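Hand-held gripper fingers slipping on smooth tubs, how do you set yours up?
Posted in Grippers and end tools

Yu-ting Hsiao
We have a pair of hand-held grippers, the trigger sort, which we use at a table to record pick and place moves for the arm in our Erraji cell. Glass jars are fine. Clear plastic tubs with a tall lid are a pain: the fingers close, the tub turns a little, and the recording is no good. I have cleaned the fingers and checked the screws. We are up to 219 recordings and I don't want to throw more away. Is it the fingers, the trigger or the way I hold it?

Oi-ling Chu
Had this on ours. New pads fixed it. Trisach sell a sheet you cut to size.

Ming-te Fu
Before you buy pads, look at whether the two fingers meet flat. Close the gripper on a strip of paper and pull. If it comes out easily at one end of the fingers and holds at the other, they are not parallel. Slacken the finger screws, close the gripper on something with straight sides, then tighten a bit at a time, swapping between screws. On ours one finger was out by 2 mm at the tip and you couldn't see it by eye.

Then check the cable. If it pulls on your wrist you will twist without noticing. Leave a loop hanging with enough slack to reach the far side of the table.

As for where to grip, go for the body, low down, and keep off the join with the lid. A lid can turn on its own. Come in with the fingers open on either side and level with the table.

Wipe the fingers with a dry cloth at the start of each session. We also redo the zero on the trigger after any work on the screws, otherwise the logged opening is wrong even when the grip is good. I missed that once and lost a whole afternoon of recordings in April.

Pads do help, but fit them after you have the fingers straight.
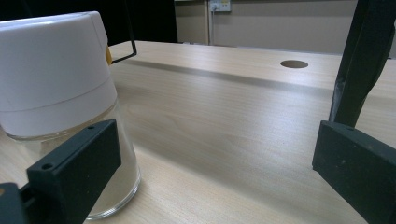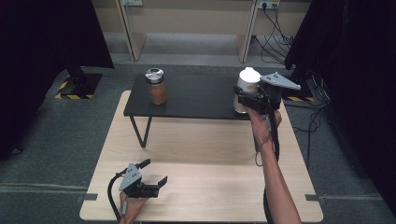

First picture: fingers open, the tub by the left one. Second: closed on the lower body of the white container, cable hanging in a loop.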